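Grodville three-bottle wire wine rack, copper finish: review

Posted Jun 8, 2018

I should say at the start that I don't like wine racks much. Most of them are sold to people who own two bottles and would do just as well with the bottom of a cupboard. The one we had before this was a folding thing from Clarness that leaned to one side from the day we opened it and went to the charity shop in March, where I hope it found a flatter home. So when I agreed to live with the Grodville for a while I was expecting to be annoyed, and I was, though less than I'd planned.

What you get is a small rack of thin metal rod, bent into rings, with holders for three bottles side by side and a tall loop of wire at the back for carrying. There is no assembly. It comes out of the box in one piece with a bit of card round the handle and a leaflet in four languages telling you not to put it in the dishwasher.

The maker calls the colour copper. It is copper-coloured, I'll give them that, and I can find nothing on the box or the leaflet that says what the metal underneath is. If you're buying it because you think you're getting copper, read the label again. I was asked by a reader last time whether these finishes wear off, and my answer is the same as it was then: give it a couple of years of being picked up by the same bit of handle and we'll see. After 15 days mine looks as it did when it arrived, which proves very little.

On to the bottles. The rings are a decent size for an ordinary wine bottle with straight shoulders. They are less good with fizz. I tried a fat-bottomed sparkling bottle and it went in with a scrape I didn't enjoy, and came out with a worse one. Anything in a squat or square bottle can be forgotten. The listing says "suits most bottles", and in my kitchen "most" meant the cheap red and the slightly less cheap red.
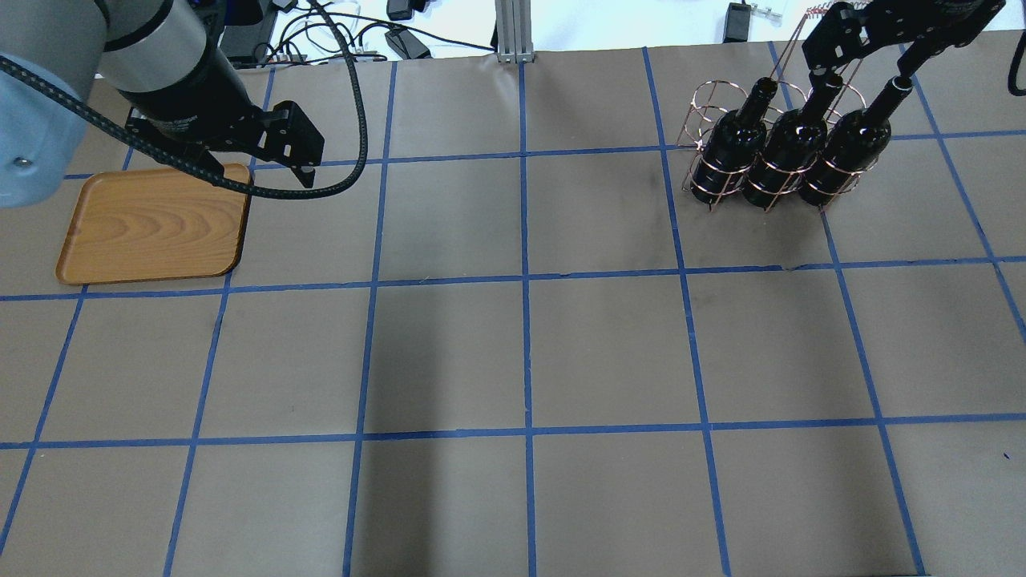
With all three places taken it feels planted enough on a flat top. With one bottle in an outside holder I was less keen on it, and gave it a nudge to see what would happen. It rocked, and settled again. With a bottle in the middle only, it hardly moved. I would load the middle first and take from it last, and I would keep the whole thing away from the edge if you have a cat or a teenager.

The carrying loop is the part they make a fuss of on the box, with a drawing of a smiling person striding off to a picnic. I carried it full from the kitchen to the table at the end of the garden, and I didn't stride. Three full bottles are heavy, the wire is thin, and it presses into your fingers. It's fine for moving the rack from worktop to table. For anything further I'd take a bag. The loop is also tall, so measure the gap under your wall cupboards before you order. Mine cleared the shelf in the dining room and would not go under the one next to the kettle, where I'd meant to keep it.

Cleaning is a nuisance in the way all wire things are a nuisance. Dust sits where the rods meet and a cloth won't reach it. An old toothbrush will.

I'd been sent the Adon serving tray along with it, so a few words about that. It's a rectangular wooden tray in a warm orange-tan colour, with rounded corners, a raised rim and a strong curving grain across the bottom. I think it's the better buy of the two. The rim is high enough to stop a glass going over the side when you take a corner too quickly, and the rounded corners are kinder to the hip. My complaint is the surface, on which a wet glass slides about more than I'd like. A paper napkin under each one sorts it out, though you shouldn't need napkins to make a tray work. The leaflet tells you to oil it "regularly" and leaves you to guess what that means.

The shop sells the two as a set under the name Falcão, with a picture of them on a terrace somewhere sunny. I can't see why they need to be a set. The rack won't sit well on the tray if you want room for glasses as well, and orange wood next to copper wire is a bit much for my taste. Others in the house thought it looked smart and told me so.

As for the other reviews, there were 959 of them on the shop's page when I last looked, nearly all glowing, and a good number of those seemed to have been written by people who had only just opened the box. I'd trust the grumpy ones in the middle. Several of them mention the handle too.

Would I buy it? At full price, no. It's a neat enough way of keeping three bottles upright and together on a table when people come round, and it looks less cheap than it might. It isn't for storing wine for any length of time, and if you drink mostly fizz you should leave it alone. In the sale I might be talked round. The tray I'd pay for, and I've already put the toast on it this morning.

Rack: 3 out of 5
Tray: 4 out of 5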